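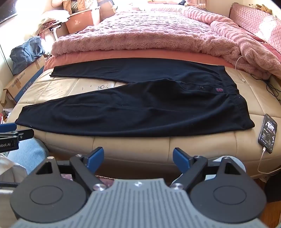

Writing a position paper for your first Model United Nations conference can feel like a mountain, and I say that as someone who has helped new delegates up it for a good many Septembers now. The paper is simply one page that tells the other delegates what your country thinks about the topic and what it would like done. Do yourself a kindness and get the small chores out of the way the evening before you write, so your mind is free: print the background guide, fill your water bottle, spread your black pants out flat on the bench at the foot of the bed and go over them for lint. Then sit down and read.

Step 1. Read the background guide twice
The first time, just read it through like a magazine. The second time, mark every question the chairs ask, for those are the questions your paper should answer.

Step 2. Find out what your country has said
Look for speeches its delegates have given, how it has voted, and which treaties it has signed. Give this a couple of evenings if you can. Anahera Harawira, who trains our younger delegates, likes them to keep a sheet of plain notes with the source written beside each one, and I've never found a better way.

Step 3. Write three short paragraphs
The first explains the problem, the second gives your country's record and position, and the third offers your ideas. Aim for 440 words or so in all. Write as the country ("Kenya believes"), never as yourself — this trips up nearly everyone at the start, so please don't feel bad if it happens to you!

Step 4. Make your ideas specific
"More cooperation is needed" doesn't give anyone much to work with. Say who would do the work, who would pay for it, and when it would begin. Two ideas worked out properly will serve you better than a long list.

Step 5. Read it aloud
Set a timer for 30 minutes, read slowly, and fix whatever makes you stumble. Use 12 point type, put your country and committee at the top, and send the paper to your chairs before the deadline. Keep a printed copy in your folder too, as you'll want it beside you when you write your opening speech.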